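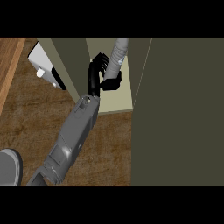

# Questions about your Plostodach roadside plan

Hello, and thanks for stopping by! Noemi Lo Presti on our member desk gathered up what people ask her most on the phone, and we've tried to answer it all the way she would, which means we do go on a bit.

## Does the plan follow me or my car?

It follows you. If you're riding in your sister's car and it quits on the way to Gorkitz, go ahead and call us (have your member number handy if you can, but we can look you up by name).

## How far will you tow me?

Up to 60 miles on the basic plan and 200 on the Prelteo plan. Past that you pay the driver by the mile, and he'll tell you the rate before he hooks up.

## I just joined. Can I call today?

Give it 2 full days after your first payment clears. We know that's a nuisance when you've signed up with a bad battery on your mind!

## Do you pay for the repair too?

No, we get you and the car to the shop, and the bill from there is yours. Your auto policy may help if it was an accident, so check with your agent.

## I paid for a tow myself. Can I get that back?

Very often, yes. Send us the receipt and we'll pay back up to $70. It needs the tow company's name and the pickup address, and a clear phone picture of it is fine.

## How do I add my teenager?

Call and ask for the Nel add-on, which covers one more driver at your address. Learner's permits count.

Last updated 29/06/2023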